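Flollitz Two-Arm Table Station

Price: on request, which means a phone call with Viorica Karagiannis, who is very nice about it
Stock no. 318
Lead time: 7 weeks, counted from the day your paperwork is right

Two black arms, one at each end of a wood-topped table, on an aluminum rail frame. Each arm has its own base plate and a two-finger gripper. You supply the floor, the outlets and the patience. We tried to sell it with a brochure for a year, and then somebody suggested letting people see it run.

So the Farkton showroom now holds open days. The demo is dishes. Visitors tend to arrive hoping for welding, or at least sparks, and we give them four plates and a houseplant. Most stay longer than they planned – plates are harder than they look, as anyone who has shared a kitchen will confirm.

Come with your own parts if you like. Anything up to the size of a dinner plate is fair game. Anqi Yan runs the table and will tell you plainly if your part is a bad idea.

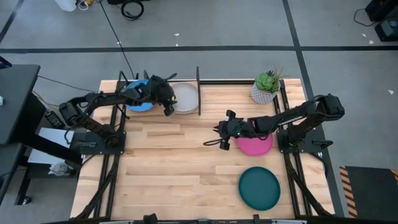 FARKTON, 2025-09-08 – Blue, beige, pink and green were the colors on offer at the latest open day, with both arms out over the table and a succulent keeping to the back edge. Humaira Chaudhry took questions, of which about 100 concerned dishwashers. The station does not include a dishwasher. Coffee was included and will be again.

Reader comments

Uzma S.: Went in August. Is the plant extra?

Ghazala Siddiqui: Does the table top come in any other wood? Ours has to match a bench.

Flollitz Sales: Ghazala, call us and quote 1732. Uzma, yes.

Related items
Memon cable tray
Likside floor mat, striped border
Spare gripper fingers, pair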